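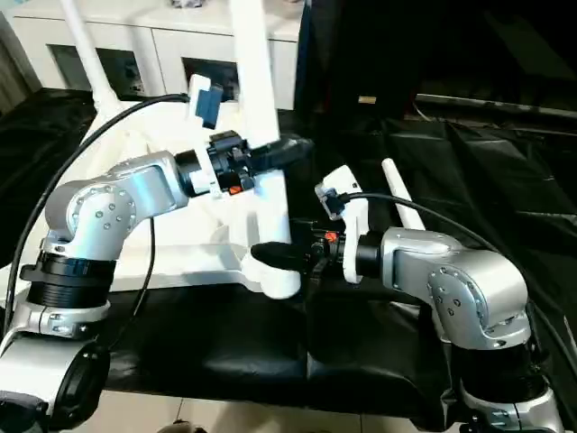 *Two arms, two wrist cameras, a white stand and a lot of black cloth.*

I've been hearing for years that you no longer have to program a robot. You just show it. So when Leidy Cusi offered me a morning at the Drirville workshop, where her group teaches a pair of arms by remote control, I cleared my Friday and went.

She's good company and she knows her stuff. I still came home unconvinced.

The pitch goes like this. A person drives both arms through a job, over and over, and everything gets recorded: the joints, the grippers, the views from the wrists. Feed enough of that to a model and it picks up the job. Leidy's group had logged 1,501 runs by the time I visited, and they threw out the ones where the operator botched it, which left 1,385. The target is over 3,000. For one job, with one kind of white sheet, on one table.

I asked what happens if you change the tablecloth. Octavian Barbu, who does most of the driving, laughed and said "please don't."

I had a go myself and I was awful. You lose all the feeling in your fingers, because they aren't your fingers any more. At home I can find the edge of a sheet of paper in the dark. Here I was squinting at a monitor, trying to work out which bit of white was the bit I wanted, and whether I had hold of it or was just squashing it. Octavian says it took him 12 days to stop thinking about his hands. I lasted 40 minutes and needed a coffee.

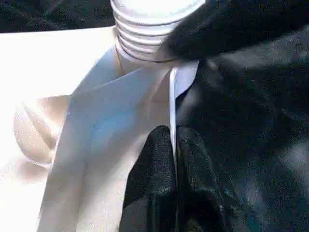
*The wrist view, with the thin white edge between the fingertips.*

Views like that one are what bother me. A thin strip of white, a lot more white beside it, and black on black everywhere else. Octavian has learned what to look for, and he has a whole morning of context in his head when he closes the fingers. The recording keeps the closing. I'm not sure how much of the looking it keeps.

Leidy's answer is that with enough runs the looking takes care of itself. Maybe. She showed me a chart from June that went up and to the right, and I've seen a few of those in my time. I asked how the thing does with a stranger's sheet in a stranger's room, and she said they hadn't tried it yet.

There's also the labour. Octavian is a skilled worker doing a fiddly job slowly, through a machine, so that the machine might do it later. I'd like to see those hours on the same chart.

She's invited me back once they hit the target. I've asked if I can bring my own tablecloth.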